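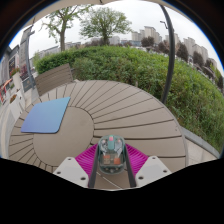
The composite patio set has now completed its third full season of service at this household, and it is appropriate to set down an account of its condition, its upkeep and the small routines that have grown up around it. Readers of this blog will recall that the purchase was the subject of some debate. The round top, with its narrow taupe-gray slats running outward from a plain center panel, was selected over a rectangular glass model after two visits to the Guvton showroom and one long discussion in the parking lot. A square blue mat on the left side of the table is the present arrangement for table covering. It replaced a full tablecloth, which was retired at the end of the first summer after repeated difficulties with wind.

The tablecloth deserves a brief note. It was a gift from my sister-in-law, Ermira Stoyanova, and was in every respect a handsome piece of linen. It was also cut for an indoor table. Four weighted clips were obtained, and later four heavier ones, and the cloth continued to lift at dinner. The linen has been returned to the dining room, where it is used at the holidays.

Cleaning the slats

The seller's literature described the surface as requiring little care. This has proved correct for the slats and less correct for the grooves between them. Bread crumbs, pollen and seeds collect there through the spring, and a damp cloth drawn across the top will pass over them without effect. The following procedure has been adopted and is carried out on Sunday morning, before breakfast is brought outside.

The top is first brushed dry with a soft hand brush, working from the center panel toward the rim in the direction of the grooves. Brushing across the grooves drives the material deeper and should be avoided. A bucket of warm water with a small quantity of dish soap is then applied with the same brush, and the top is rinsed with a watering can. A pressure washer was tried once, on the underside of a chair, and it left a pale stripe that remains there. The practice was discontinued.

Sunscreen is the one substance that has left a lasting mark. A handprint appeared near the rim in the first July and did not respond to soap. It faded over the following winter and can now be found only by someone who knows where to look. My neighbor Alvar Hovland, who owns the same set in a darker finish, reports that baking soda worked on his.

The chairs

The chairs match the table and are treated in the same manner. Their backs carry horizontal slats, and spiders favor the spaces between them in late summer – a matter best addressed before guests are seated. One chair developed a rock in its second year. The cause was a loose bolt below the seat, which was tightened with the key that had been supplied in the box and kept, against advice, in the kitchen drawer.

Cushions were considered and a set was ordered from Useo. They were comfortable. They were also required to be carried in each night and carried out each morning, and within a month they were being left in the hall closet. The chairs are used without them except when my mother visits.

Shade

The table stood without shade for its first season, and lunch was a hurried affair. The large umbrella was added the next spring. It has a cream canopy and a dark pole that stands beside the table, so the tabletop itself is left clear and conversation may be conducted across it. The heavy base sits directly on the paving. I had hoped to place it farther toward the hedge, but the low stone curb would not allow it, and the present position has turned out to be the better one for the afternoon sun.

Two rules apply to the umbrella. It is closed whenever the last person goes indoors, even for a short time. It is also closed when the hedge on the bank begins to move, that being the most reliable wind gauge on the property. Neither rule was in force during the first week of ownership, and a visit from the repair department at Trajkovski followed.

What is kept on the table

It is the policy of this household that nothing lives on the table permanently. The policy is not perfectly observed. A folded light blue cloth and a small crumpled packet in pale teal and white are a fair record of its enforcement, and on other days there have been seed envelopes, reading glasses and a half-finished crossword. Items found after supper are moved to a basket inside the back door, from which they may be claimed. 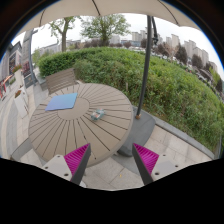 Winter storage

The set remains outdoors through the cold months. The chairs are brought in close to the table and the whole is placed under a fitted cover, which is put on in the first dry week of December and inspected after each storm. The present cover came from Grimach and has a drawstring at the hem. Its predecessor did not, and was recovered from the shrubs on two occasions.

The umbrella canopy is taken down earlier, usually when the evenings become too cool for supper outside. It is brushed, left open in the garage for a full day and then stored upright in its sleeve behind the ladders. The pole and base stay where they are.

One question remains open for next season, namely whether a second small table should be acquired for serving dishes. Mr. Hovland has offered the loan of his for a trial period, and the offer has been accepted.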